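Plitutthorpe Robotics Club opens its table-clearing project to the public

FOR IMMEDIATE RELEASE
2026-08-14

PLITUTTHORPE - Hi from the robotics club! We don't send out many press releases (I had to look up how they're supposed to start), but we have news and I've been told I'm the one who gets to write it up. Our student project, Pivach, is ready for visitors, and we'd love for you to come see it.

Pivach is our table-clearing project. The idea is pretty simple to say out loud: a robot arm picks up a dish with food in it, carries it across a table and sets it down without dumping lunch everywhere. We started in March thinking the carrying would be the hard part. Nope! Most of our spring went into the grab. Bowls are round, they slide, and if you squeeze one in the wrong spot it tips toward you and everything in it rolls to one side. I have picked up so many pieces of play fruit off the floor.

So we ended up teaching by hand. One of us steers the arm through the whole job while the computer records what the wrist camera sees and how the joints move, and then we train on those recordings. Our goal for the summer was 1,000 recorded runs, and we got there last week with a lot of snacks and one very loud cheer that the chess club next door did not enjoy.

The grip we settled on is what we call the rim pinch. One finger goes outside the bowl, one goes inside, and they close on the edge. It sounds obvious now, but we spent ages trying to hug the whole bowl from the sides first, and our gripper just doesn't open that wide.
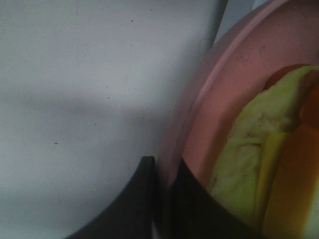 Photo: Plitutthorpe Robotics Club / Pivach wrist camera

I like looking at the pink bowl from the wrist camera's point of view, with the two black fingers at the rim and the food so close you could almost poke it. When you're the one steering, that view is a big help, and it's also why we're so picky about where the inside finger goes. Put it down too far over and you're squashing the contents. Too shallow and you've hardly got any rim to hold on to. New members usually need a couple of afternoons before it feels natural, and then they get weirdly competitive about it (me included).

We're bringing Pivach to the Hoshino Student Challenge this fall, in the home helper division. Each team gets 2 rounds, and a round is scored on whether the dish arrives, whether the food is still in it, and how long the whole thing takes. Speed is our weak spot. Our arm moves like it's carrying soup, even when it isn't, and we're working on that now. The software half of the club thinks we can smooth out the pauses between the grab and the lift. The hardware half (hello, that's me) wants new fingertip pads. We'll probably do both and argue about which one helped.

Before we go, we're holding an open house in the Skoven Building, on the ground floor, in the big room past the stairs. We have space for 80 visitors, it's free, and kids are welcome if they come with a grown-up. You'll be able to watch the arm work, look through some of our recordings on the big screen, and take a turn at the controls yourself. I'm also putting out a box of our retired 3D-printed fingers, including the early ones that look like duck bills. Please take some home. We have way too many!

We're looking for new members too. You don't need to know how to code, and you don't need your own laptop. I joined because I liked taking apart old printers, and I learned everything else from whoever happened to be sitting next to me. We meet after school in the same room, and anybody enrolled in grades nine and up in Plitutthorpe can sign up at the open house or just wander in.

Reporters and photographers are welcome at the open house and at our regular practices. Let us know ahead of time so we can clear you a spot near the table and have the arm warmed up and running when you get there.

About the club
The Plitutthorpe Robotics Club is a student-run club that builds and programs robots for everyday chores. Pivach is its current team project.

Media contact
Plitutthorpe Robotics Club, Skoven Building, Plitutthorpe. Open house times are posted on the club notice board by the front entrance.

###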